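Print this page | E-mail this page

Ticket 3223: Grestia, subtitles out of step from part two onwards
Category: Drama serials > Playback and subtitles
Status: Closed
Opened: 24 April 2008

Reported by viewer:
I watch Grestia every evening on the Hurnelau catch-up player. Since the new week's episodes went up, the subtitles are fine until the advert break and then run ahead of the speech. In last night's one Harms accuses his sister of hiding the letter, and her answer is on screen before he has finished asking. By the end, when the doctor comes to the house, the words are so far ahead that I can't follow who is speaking. I am hard of hearing and can't watch without them. Other serials on the player are all right.

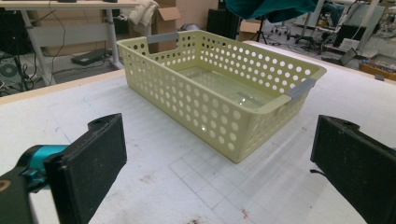
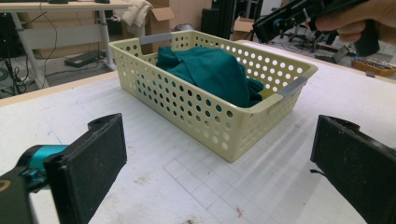 First reply (support desk):
Thank you for the report. Please tell us which browser you use, whether the fault is the same if you start from part two, and whether it happens on the older episodes.

Viewer:
Firefox on Windows XP. If I start from part two they are ahead straight away. Older episodes are fine, I tried the wedding one and the one where the shop is sold. I have emptied the cache and reinstalled the player plug-in. No change.

Log, Dae-han Joo:
Played the episode on two machines, Firefox and Internet Explorer. Same fault on both, so the viewer's computer is ruled out. Part one in step all the way through. Part two starts with the subtitles 30 seconds early and stays like that. The gap doesn't grow, although it feels worse in the last scene where the lines are short and quick.

Checked the subtitle file. Times are right against the broadcast tape. Checked the video. Part two on the player opens with the "previously" recap a second time, the one with Harms at the station, and then the proper scene begins. The recap is 30 seconds long. The subtitle file knows nothing about a second recap, so every line after the break comes up early.

Asked the Grornska encoding team whether they had changed the template for this serial. They had. The new one puts the recap in front of each part and should only put it in front of part one. Older episodes were made with the old template, which fits what the viewer found.

Tried first: moving all part two subtitle times back by 30 seconds. In step on the catch-up player, but the same file is used for the late repeat, and there it would be wrong. Put the file back as it was.

Tried second: re-encoded part two without the recap, subtitle file untouched. In step from the first line to the closing titles. Checked at the letter scene, the kitchen argument and the doctor's visit.

Remaining episodes from this week re-encoded overnight. One of them stopped at 80 per cent and had to be started again by hand. All now replaced on the player.

Note for the desk: we have had around 1000 plays of the faulty episodes and only this one report. If anyone else writes in, ask them to close the player window and open it again, as it may still be holding the old part two.

Second reply (support desk):
The episodes have been replaced. Please close the player, open it again and let us know.

Viewer:
Watched it again this afternoon. Subtitles are right now, including the end. I had missed that the doctor already knew about the letter. Will the October episodes be checked too? I remember something like this in the one with the fire.

Log, Dae-han Joo:
Looked at the fire episode. Different fault. Four lines are missing in the hospital corridor, times otherwise correct. Opened as a separate ticket and passed to the subtitle editors. Template corrected by Grornska. Closing this one.

Filed under: Grestia, subtitles, catch-up player, sync

Contact us | Copyright Hurnelau Viewer Support | Back to top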